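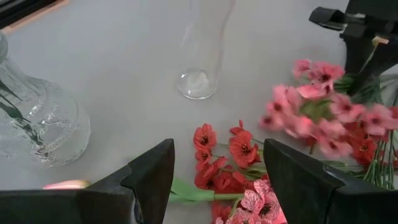
Maarja Laur wrote that the stem kit was the first she had used in which the practice flowers did not have to be replaced every month, though she found the manual thin on wrist calibration. Her remark appears in most later accounts of the Arka Flora, a task kit for two-arm tabletop robots sold by Bundbridge.

The kit covers sorting and arranging. Artificial flowers are laid on a flat surface, and the arms pick up stems and place them in clear glass vases. Glass is the harder part of the task, as its outline shows poorly against a gray table and depth sensors often miss the rim.

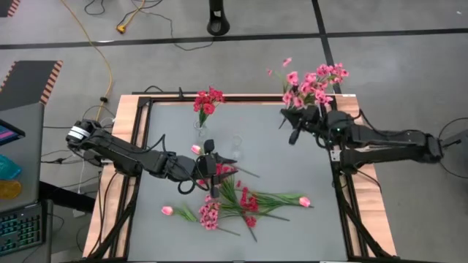 Vol. 2, p. 355

The standard setup uses 2 arms mounted on opposite sides of the table, each with a two-finger gripper. Views from the wrist and from overhead are recorded together. Bundbridge supplies 100 starting layouts, graded by how far the stems overlap. Crossed stems carry the highest grade.

A competing set, the Rolland Bench, uses rigid plastic rods and opaque cups. Flestevix, a repair service, stocks spare fingertips for both. The Arka Flora is sold without arms, and the software license is renewed each January.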